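Éloge de la pince tenue à la main

On me demande souvent quel bras acheter pour commencer. Je réponds par une autre question : avez-vous déjà tenu la pince vous-même ? Le bras viendra, et le contrôleur aussi, avec ses nuits de réglages. Mais les doigts, leur course, leur façon de mordre ou de lâcher, on ne les comprend bien qu'avec le poignet.

J'ai passé une bonne partie de novembre à comparer des pinces portatives à caméra embarquée, et je ne m'en lasse pas ! Chez Gollen, Mwajuma Sang défend les embouts souples, un peu pointus, qui vont chercher une vis couchée à plat. Zachary Fraser préfère les mors larges et plats. Je penche du côté de Mwajuma, surtout depuis nos 239 prises sur la série des petites pièces (rondelles, capuchons, clips de câble), où les mors larges en ont laissé échapper 4 fois plus.

Ce que j'aime par-dessus tout, c'est le travail à deux outils. On se met face à face, chacun sa pince, et on se passe un objet. Le geste paraît idiot de simplicité, et pourtant tout y est : l'angle d'approche, le moment où l'un serre et où l'autre ouvre, la caméra qui perd la pièce de vue parce qu'un doigt la masque. 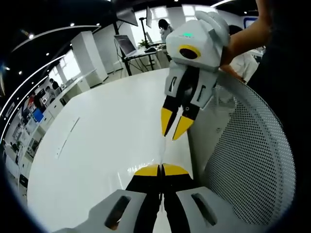 Deux pinces à embouts jaunes, pointes vers pointes, au-dessus de la table blanche.

On m'objectera que la main humaine triche, qu'elle compense sans y penser ce qu'un bras ne compensera jamais. C'est vrai, et Zachary me le rappelle avec 1 037 bonnes raisons. Je continue de croire que cette triche nous apprend quelque chose. Quand je me surprends à tordre le coude pour attraper une rondelle, je sais déjà quelle articulation va souffrir sur la machine, et je le note.

Alors, avant de signer le bon de commande d'un bras, empruntez deux pinces, videz une boîte de clips sur une table et prenez un après-midi. Essayez aussi avec la main gauche. Pour ma part, je reprends bientôt avec les embouts d'Umberg, plus courts, et j'ai hâte de voir ce qu'ils donnent sur les rondelles.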